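El día que la pinza decidió no soltar

Bueno, pues ya toca contarlo, que llevo días dándole vueltas y Xuân me ha dicho que si no lo escribo se nos olvida (y tiene razón, como casi siempre).

Estábamos con las pruebas de agarre de Skedel, lo de siempre: bajar, cerrar, levantar, volver a dejar la pieza en la mesa. Llevábamos 63 ciclos sin un solo error y yo ya estaba pensando en la comida. En el 64, la pinza cerró... y siguió cerrando. La consola decía tan tranquila que los dedos estaban abiertos. ¡Abiertos! Y yo viendo cómo apretaba la carcasa cada vez más.

Le di a la parada de emergencia, claro. Y ahí vino lo feo de verdad: el brazo se quedó quieto, pero la pinza no, porque iba alimentada por otra línea que alguien (vale, fui yo, en August... en agosto, quiero decir, con las prisas de la mudanza) había dejado fuera del circuito de la seta. Tardé 30 segundos en encontrar el cable bueno. Se hacen larguísimos.

Daños: una carcasa rajada y la cinta de un dedo hecha un asco. Podría haber sido la mano de Lâm, que dos minutos antes estaba recolocando la pieza con el brazo encendido.

El fallo era un conector flojo en el encoder. Al perder la señal, el programa se quedaba con la última lectura y seguía mandando fuerza. Ahora, si pasan cuatro lecturas iguales con el motor en marcha, corta. Y la pinza ya cuelga de la seta, como tenía que haber estado desde el principio.
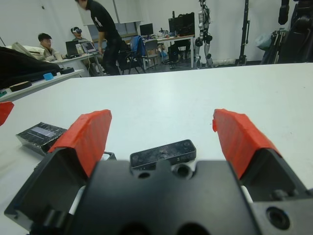

Los dos dedos abiertos, con su cinta roja, y el lío habitual del laboratorio al fondo.

Me queda repasar los demás cables de la muñeca, que no me fío nada. Si alguien usa un montaje parecido, que pruebe la parada con la pinza cerrando y no solo con el brazo en movimiento. Lâm, te debo una comida.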